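Workshop Notes > Makers & Machines

Two Arms and a Pile of Paper

By Mared Powell
20 May 2022

Dima Masri has been trying to get a pair of robot arms to handle paper since January, and when I ask him how it's going he looks at the table for a while before he answers.

"Depends what you mean by going," he says. "They move."

The shared workshop is called Plillasard, and Masri pays for a corner of it by the month. He calls the build Juninix. The aim, as he first put it to the other members, was a bench that could sort and stack printed matter for the small print shop his cousin runs. I had read the sign-up sheet, which used the word "effortless," and I came prepared to be unkind about it.

The setup is plain enough. One arm comes in from each side of a table covered with a gray cloth printed in a white grid, and each ends in a black gripper. The test material on the day was a stack of brochures from a robotics company, with the heading in red Chinese characters and a wheeled robot on the cover.

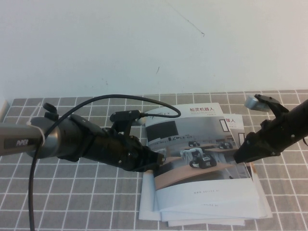
The two grippers on either side of the brochure stack at Plillasard.

I asked the obvious thing, why a person couldn't do this. Masri didn't argue. "A person can do it. A person can do it while eating a sandwich." His case is that his cousin's shop has jobs too small to send out and too dull to keep anyone at for long. He thinks a bench like this could take the dull end of it. He has been saying so for months, and the bench hasn't sorted a job yet.

Paper is a bad thing to start with, he admits. It bends, and it sticks to the sheet under it. Wyn Gwynne, who shares the corner and did most of the wiring, told him to begin with wooden blocks. "I said blocks, he said blocks are for demos," Gwynne told me. "So now he's got a demo that doesn't work with the thing he wants and no demo that does."

They keep a log. Out of 100 tries at lifting the top booklet alone, Masri counts 32 as good. I asked what "good" meant and got two answers. For Masri it means the top one came up and the rest stayed put. Gwynne wants it set down flat as well, and by that rule he makes it 24.

"I'd go with his number if I were selling it," Gwynne said. "I'm not selling it."

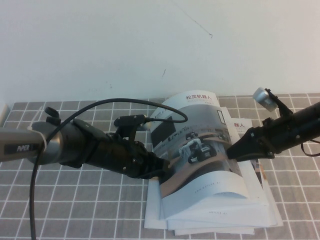 4 min read

What I kept looking at was the bend. With the tip of the left gripper on the page and the top brochure curled up between the two arms, I could see why a print shop might want to be asked first. Masri says a crease is a matter of tuning. I said a customer would call it a crease. He wrote that down, which I hadn't expected.

Money came up only when I pushed. He won't give me a total. He did say he has put in about 79 evenings, and that Gwynne has stopped counting his own. An offer of help from a parts seller, Ustis, came with a request for a video of the bench running through a full stack, and Masri turned it down. "I'd have had to edit it," he said. I liked him more after that.

So will it ever run in the shop? "Part of it," Masri says. He now talks about a helper that separates booklets while a person does the squaring up and boxing. I pointed out that this is a good deal less than what the sign-up sheet promised. He said the sheet was written before he'd tried to pick up a brochure.

Gwynne puts it lower still. "If it can do one kind of paper, same size, same weight, I'll buy the drinks."

They plan to try heavier card next, and Gwynne wants softer pads for the fingers. I've asked to come back when they have another hundred tries in the log, scored by Gwynne's rule.

Filed under: Home & Shared Shops, Robots, Interviews

Get Workshop Notes by email. You can unsubscribe at any time. By signing up you agree to our use of cookies.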